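Home Stories Essays Archive About

Filed under: Short Fiction, Domestic

4 min read

The Made Bed

Kekeli Akolgo had rented out her spare room exactly once, to a man named Roscoe Haverford, who paid 980 for the month of May and left a note on the dresser complaining that the bed had "too many opinions."

She took this personally. The bed was her mother's. The plaid spread had come from a shop in Brorelach that sold picnic goods, and her mother had never conceded that it might be a picnic blanket. The pink duvet was a wedding present from a marriage that had lasted 14 months. The duvet had been the better half of it.

"He means it doesn't match," said Tetteh, her cousin, who had come to help get the room ready for the next lodger and had so far helped by leaning on the door.

"It matches. It's all reddish."

"The pillow has stripes."

"Stripes go with everything. Ask a zebra."

Tetteh said he would if one took the room. Then he hauled the duvet up to the top corner, gave it a punch, and declared the job finished.

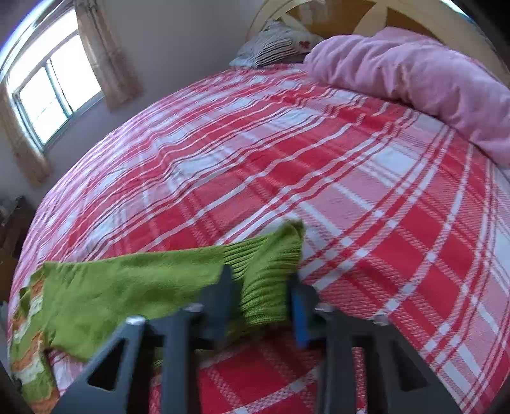 Kekeli tugged at the plaid. A wrinkle went away and came back somewhere else, like a relative. She had read that hotels used an iron on the bed itself, which struck her as the kind of thing people did when they had no family to disappoint.

"You could buy a white set," Tetteh said. "Two hundred, delivered. Kwaku got one."

"Kwaku sleeps in a dentist's office."

"He sleeps very well."

She opened the curtain a little more. Daylight did the plaid no favors, but then it did none for Tetteh either, and she had kept him around for years.

The new lodger arrived at four with one suitcase and a fern. His name was Fiifi Quartey and he was starting a job at Flundside, something to do with invoices. He stood at the foot of the bed for so long that Kekeli began preparing a speech about the picnic shop.

"My aunt had this exact bedspread," he said at last.

"Oh?"

"She was a terrible woman." He set the fern down on the floor and pressed the mattress with one hand. "Very comfortable beds, though. Is the two hundred deposit cash?"

Tetteh said it was, before she could ask about the aunt.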